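**Plattner hand-held gripper — quick review (October)**

Borrowed from Matilde Meireles, ran it against our Firker. 19 picks each, soft tubes and small boxes.

- Light, 800 g. Wrist fine after 40 minutes
- Opens wide, Firker doesnt
- Brass bushings — no slop yet
- Pads are the weak bit. Frayed edges, torn flaps. Wants a tougher rubber

Fingers open in the first three, ointment tube clamped in the last.
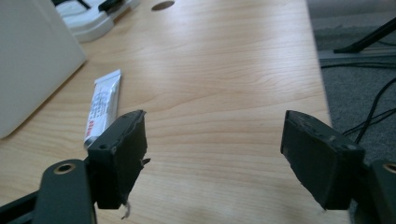
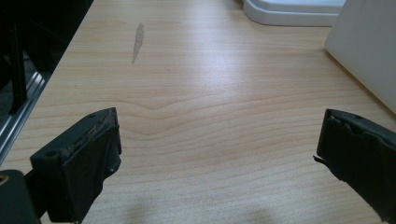
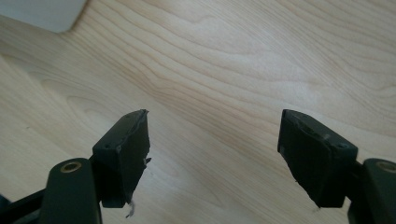
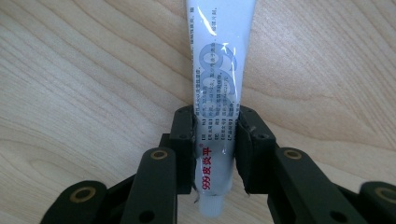 ## Verdict

Keep the Plattner, order 2 sets of pads. Abílio wants Zuneck ones, will try thier sample frist.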